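Fault Technician (Contact and Stopping Faults), Busumbridge test hall
Posted October 22, 2024
Full time, on site, reports to Edileuza Fontes

In July one of our arms pressed down on a foam block and kept pressing. The force limit was set. The force limit was also, after a software update, being read in the wrong units, so the arm believed it was being gentle right up to the point where the motor driver gave up and shut itself off. Damage: one foam block, one wrist bearing, and the good mood of everyone who had signed off on the update.

No one was hurt. The cell was closed and the interlock did its job. We would still like it not to happen again, and we have budget for one person whose work is to make sure of that.

Where you'd be working

Punel runs 6 test cells at Busumbridge. Each has gray walls, a gray floor and a red arm that comes down from overhead. The arm's day consists of meeting a block full of shaped holes, over and over, without hurting it.

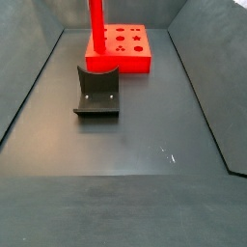
The July fault is filed as report 958. You will get to know it well. The units are fixed, but the rerun turned up a second problem: on a small number of descents the stop command arrives late. The log says the arm stopped on time. The bearing says otherwise, and we have come to trust the bearing.

Maiara Conceição has been chasing the late stops along with her regular job, which is running the test schedule. She has ruled out the cabling twice and would like her evenings back.

What you'd do

Reproduce the late stop on purpose, in a closed cell, and write down how you did it so someone else can do it too.
Own the fault reports from first entry to sign-off. There are 89 open. Many are duplicates, and a few are just the word "weird."
Check force and speed limits after every software update, before the arm is allowed near anything.
Test the emergency stops weekly. All of them, including the one behind the filing cabinet, which you will also be moving.
Say no to people who want to bypass an interlock "for a minute." You will have full backing from Edileuza, in writing.

What you'd need

Two years or more working on industrial or lab machines, with your own hands.
Lockout training, or willingness to finish ours in your first week. You don't go inside a cell until you have.
Enough scripting to pull two logs together and see where their clocks disagree.
Plain writing. Report 958 had four authors and it reads that way.

It would help if you've used the Skalus motor drivers or Yan, our in-house scheduler. Hardly anyone outside the building has used Yan - we'll teach you, and we apologize in advance for the menus.

A degree is fine. So is no degree. If you have broken an expensive machine and then explained clearly how, put that near the top of your application.

Hours and conditions

The job is 40 hours a week on day shift, with one early start a week for the emergency stop checks. There is no on-call. Expect to spend around 30 percent of your time at a desk with the logs and the rest on the floor. Safety shoes are paid for. The coffee is free and priced about right.
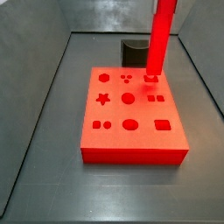

How to apply

Send a resume and one page about a fault you tracked down. Tell us what you thought it was at first, what it really was, and how long you spent being wrong. Please leave out anything your last employer would mind us reading.

Edileuza and Maiara read every application themselves. The interview is a half day at Busumbridge and includes an hour with a real log from the July fault. You may ask any question you like, and "who approved this?" has been asked already.

Applications stay open until the job is filled.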